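Date: Thursday, December 21, 2023
Subject: Re: Costetti fingers or Linano fingers?

You wrote:
> We have the Costetti hands on both arms and are wondering whether to
> swap to the Linano ones before January. Has anyone here used both on
> soft things? Ours drop anything without a proper edge.

Hello, and thank you for bringing this up, as I've been meaning to write to the list for ages!

We've had both sets here on the Jusbridge project and I'm very fond of them both, in different ways. The Linano pair went on in 6 minutes or so of swearing per side, and the Pascu controller picked them up without any fuss once I'd found the right menu.
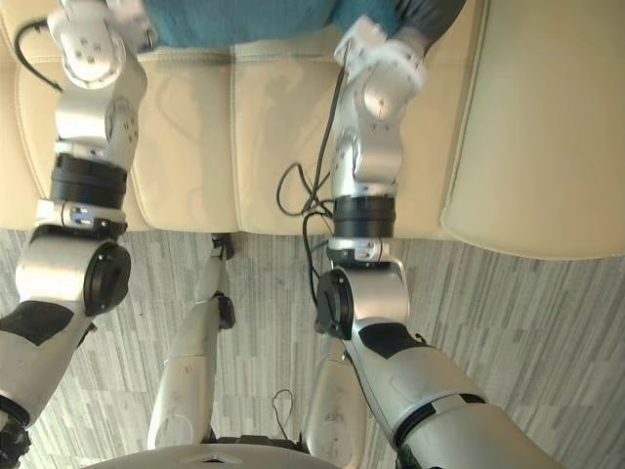
The thing I'd look at first is your closing force. We had ours set far too high to begin with (left over from boxes and tins), and turning it down did more for us than changing the hands did. Do try that before you spend any money – it's only one line in the settings file.

As for soft things, the Costetti hands did very well with towels and rather badly with anything plump.

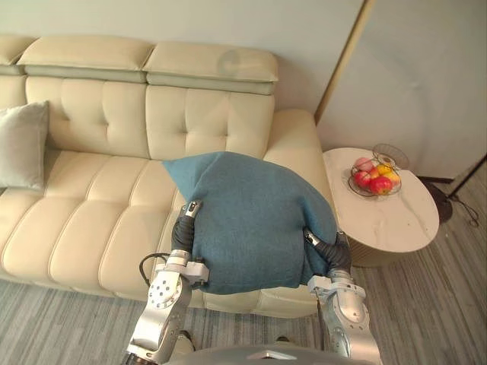
Comparing the two fairly took more patience than I'd expected. I kept to the same speeds and the same lift height, and logged 362 tries with each set. Squeezing the blue bundle from both sides on the sofa seat is the grip I'd recommend, with the flexible fingers well round it, and I'd be glad to hear if you find a better one. 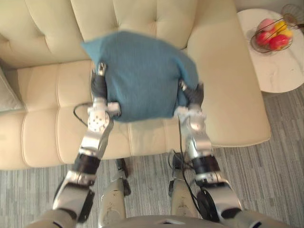

Do keep an eye on your cable slack too, especially on long reaches. I'm happy to send the log to anyone who'd like it, though my column names are a bit of a muddle.

Warm wishes to all, and have a lovely break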